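How to Give Every Website Its Own Email Address (and Find Out Who Sold You)

By Amber Jacobs

I used to have one email address. I'd had it since college, it had a joke in it that stopped being funny the year after, and I handed it to anyone who put up a box and asked. In December I went away, came back, and found 1,004 unread messages. One was from my sister.

You can filter that kind of thing, and I did for years, but a filter only tells you what a message looks like. It can't tell you how the sender got your address in the first place. Aliases can. An alias is an address that delivers to your normal inbox but is known to only one company. If the address you gave to a shoe store starts getting mail about crypto, you know exactly which shoe store to be mad at, and you can shut that address off without touching anything else.

What follows is the setup I use. It needs a domain name, a mail host that allows catch-all addresses, and one dull evening. I'll use my own pieces in the walkthrough, so the domain is registered at Peeters and the mail lives at Jirkau. Yours will be called something else and the buttons will be in different places, usually worse ones.

Before you spend any money

There's a free version of this called plus addressing. If your address is sam@somewhere, many providers will also deliver mail sent to sam+shoes@somewhere. Try it now: send yourself a message with a plus sign and a word stuck in before the @. If it arrives, you have something to play with.

It has two problems. Plenty of sign-up forms refuse the plus sign, having been written by people who believe it's illegal. And anyone who buys a list can strip out everything between the plus and the @ in about as much time as it takes to want to. Your real address is sitting right there. Fine for newsletters. I wouldn't use it for anything I expected to be leaked.

Step one: get a domain

Buy something short and boring that you can spell over the phone. You will be reading this out to a pharmacist one day. I bought a clever one first, with a hyphen in it, and I've said the word "hyphen" to so many receptionists that I bought a second one without it.

Don't put your last name in it if you can help it. The idea is to hand out less of yourself.

When you check out, turn on auto-renew and turn on contact privacy if it's offered. Auto-renew matters a lot. If the domain lapses and somebody else picks it up, they get your mail, including every password reset you'll ever ask for. Put a second payment method on the account if the registrar allows it, and register the account itself under an address that is not at the new domain. Otherwise the warning that your domain has expired gets sent to your expired domain.

Step two: point the mail at your host

Log in to the mail host and look for something like "Add domain" or "Custom domain." At Jirkau it's under Settings, then Addresses, then a little gear that I took for decoration. It will hand you a list of DNS records. Keep that tab open.

In another tab, go to the registrar and find the DNS page. You're going to copy records from the first tab to the second, and that's the whole job.

The MX records say where mail for your domain should be delivered. There are usually two of them, with a priority number each. If the registrar has already put in MX records of its own, delete those first, or your mail will wander between two houses.

The SPF record is a TXT record that says who's allowed to send mail as you. You may have only one per domain. Two SPF records don't add up, they just fail.

The DKIM record is the long one full of gibberish. Paste it in one piece. Some registrars add your domain to the end of the name field automatically, so if the host tells you to enter "key1._domainkey.yourdomain" and you end up with your domain in there twice, cut it back to "key1._domainkey" and save again.

The DMARC record tells other people's servers what to do with mail that fails those checks. Start it at p=none while you're testing, and move it to p=quarantine once your own messages get through properly.

Save everything, go back to the mail host, and press Verify. It'll probably say no. Wait 10 minutes, make a sandwich, press it again. DNS changes can take longer than that to spread, and pressing the button more firmly has no effect. I've tested this.

Step three: turn on the catch-all

A catch-all tells the host to accept mail for any name at your domain, including names you've never set up. You want that, because it means you can invent an address on the spot, standing at a counter, and it will work.

In the host's settings, find the catch-all or wildcard option and send it to your main mailbox. Then test it from a different account: write to banana@yourdomain and see whether it lands. If it bounces, check that the catch-all is attached to the new domain and that you aren't looking at the settings for the host's own one. 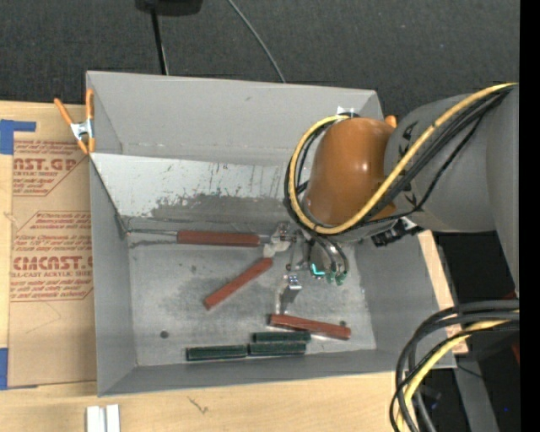 Next you need a naming rule, and you need it before you hand out a single address. Mine is the company name, a dot, and four random characters, so Fimside has fimside.r7kq and the dentist has dentist.m2vd. The random part stops people from guessing that if Fimside has fimside@, then the bank must have bank@. It also saves me from the state my old inbox was in, with receipts and junk lying together like the reddish-brown and dark green blocks in that metal bin. The blocks at least have the decency to be two different colors. Spam and a real invoice look the same until you've opened them, and with an alias on each one the sorting can be done by the address alone.

Write the random part down somewhere. I use the notes field of my password manager, so the alias sits with the login it belongs to. A spreadsheet works. Your memory does not.

Step four: build the sorting rules

Most hosts let you filter on the "To" address. Some mailing software hides your address in the "To" line, so if you're offered "Delivered-To" or "Envelope recipient," pick that one. I keep the rules simple:

- Anything sent to an alias starting with "bank." or "gov." goes to the top of the inbox and gets a star.
- Anything sent to an alias starting with "shop." goes to a folder called Shops, marked as read.
- Anything sent to a name on my dead list is rejected.

You'll notice this means a prefix in front of the company name, which my first batch of aliases didn't have. I added prefixes later and never renamed the old ones. The system has two dialects now and I've stopped apologizing for it.

Step five: move your accounts over

This is the dull evening. Open your password manager and sort by how bad it would be to lose the account. Mine had 97 logins in it, one for a site that sold only lampshades.

Do the email change on the important ones first, one at a time, and stay logged in until the confirmation message arrives at the new alias and you've clicked it. Some sites send a link to the old address as well, so keep the old mailbox open. Don't close it afterward, either. Leave it running for a year at least and check it now and then. There'll be something from a pension.

A few sites won't let you change your email at all. Their help page will say to open a new account. If you don't need the old one, ask them to delete it and enjoy the silence.

For your bank and anything with your taxes in it, think about whether you want a catch-all domain involved. I do use one, with auto-renew and two-factor login on the registrar. Amber De Smet, who set up the mail at my last job and is the reason I know what an SPF record is, keeps hers on the mail host's own address so there's no domain to lose. Both are reasonable. Pick the one you'll worry about less.

Step six: kill an address

Sooner or later an alias goes bad. Mine was the one I'd given to a furniture outlet called Sturivton for a delivery window. The sofa came. So did offers for roof repair, hearing aids and a degree in theology, every one addressed to sturivton.w9tb.

Before you blame anyone, check that it's the real recipient and not a lookalike. Open the full headers and find the delivery address. If it matches, then either they sold it, they got broken into, or some partner of theirs did one or the other. You can write and ask. I got a reply thanking me for my interest in sofas.

Then log in to the company's site, swap in a fresh alias if you still need the account, and add the old name to your reject list. Set it to reject if your host gives you the choice, so that senders get a proper "no such address." The junk stops at the door, and nothing else you own has to change.

Replying from an alias

Check this before you need it. If you answer a message sent to an alias and your mail program uses your main address, you've just handed over the thing you were hiding. In most hosts you can turn on "reply from the address it was sent to." At Jirkau you also have to allow wildcard identities, on a separate page, for reasons of their own. Send yourself a message from another account, reply to it, and look at what shows up in the From line.

Comments

Rónán Ó Dubhghaill
Been doing this for years with the company name on its own, no random bit, and I've had maybe one guesser. The bigger nuisance is shop assistants. I gave one the alias with her store's name in it and she asked if I worked there.

Mirjam De Haan
My host caps me at 40 rules so the reject list filled up fast. Is there a way around it?

Amber Jacobs
Mirjam, see if one rule can hold several addresses. Mine lets me put a whole list in a single rule, separated by commas. If yours won't, reject on the prefix and use a junk prefix for anywhere you don't trust.

Roos Van Beek
The doubled domain in the DKIM name was my problem exactly. I'd been staring at it since lunch. Verified now, thank you!

Rónán Ó Dubhghaill
What was the lampshade one called? Asking for my hallway.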